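4.2 Wrist camera placement and finger pads

The second set of trials compared two parallel grippers on the same arm, the Droreck and the Tratholm, each with a small camera fixed at the wrist. The task was to pick up drinks containers and drop them into a round bin. Each gripper made 390 attempts under the same controller, and the force limit was left at the value used in Section 4.1. 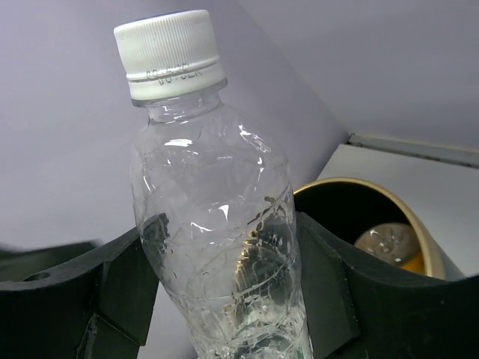
Figure 3. Wrist camera views during the sorting trials: (a) a capped bottle held near its base; (b) the bin from above with the fingers apart.

Clear plastic was the hardest material for both grippers. The depth estimate often passed through the wall of the bottle and settled on whatever lay behind it. In Figure 3(a) the bottle has no printed label, its body is creased, and the grey background shows through it, so the outline is weak for most of its height. The ridged white cap gives a better edge, and we used caps of this sort to set the approach height. We kept the rectangular contact pads for all trials in this section. Closing width was read from the motor encoder and logged with each image, giving 2,019 usable pairs after blurred images had been taken out.

Release was scored separately. The arm moved to a fixed point over the bin, opened the fingers fully and waited for the controller to confirm. Views such as Figure 3(b), with the rim between the two fingers, were used to check that the opening was centred before the next cycle.

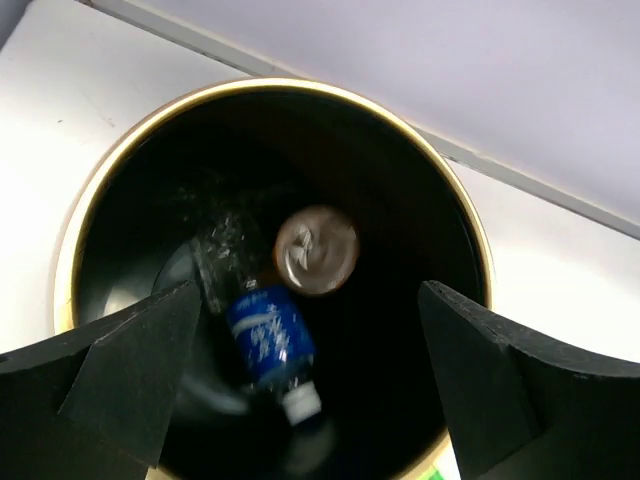
One reviewer, Tellis, asked whether a fixed overhead camera would have done the same job with less calibration. We ran a further 80 attempts with one, using the Tratholm only. The arm hid the object from the overhead view during the last part of the approach, and 39 of these attempts had to be stopped by hand. The wrist camera was kept for the work in Section 5.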